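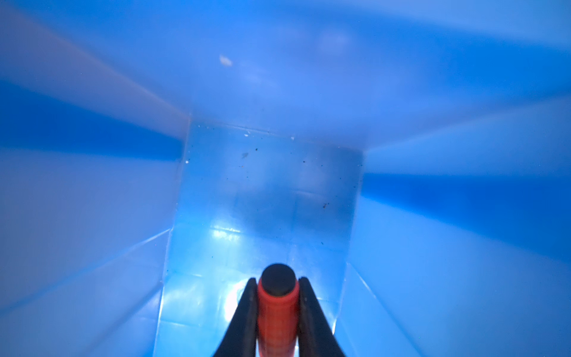
Sorting arm, tidy-up bench: inspection checklist with comments
Checked by Shazia Janjua, January 28, 2020
Site: Grarar workshop

1. Emergency stop within reach of the bench: Pass
Comment: I tried it from both sides, and then once more from Cosimo's chair, as that is where he will be sitting.

2. Fingers close without pinching or scratching: Pass
Comment: Very gentle these days, and I say that as someone who was doubtful in May. I would trust it with most of the small things we put away, though I'd still keep it off anything made of glass.

3. Blue bin clean before use: Fail
Comment: Small specks on the floor of the bin. Please wipe it out, the corners too. The arm can put things in a bin quite nicely, but it won't notice the bin wants cleaning, so that chore stays with us for now, I'm afraid!

4. Glare on the plastic: Note
Comment: There is a bright patch on the bin floor. Marjan, could you try the lamp a little further back and see whether you like it better?

5. Cable clear of the elbow: Pass
Comment: Two new clips fitted, thank you Dario.

6. Someone present whenever it runs: Pass
Comment: I know we'd all love to leave it tidying while we have our lunch, and one day perhaps we shall. Not yet, please.

7. Log book filled in: Fail
Comment: 6 entries missing. Serena has the pen.

Result: may be used once items 3 and 7 are put right.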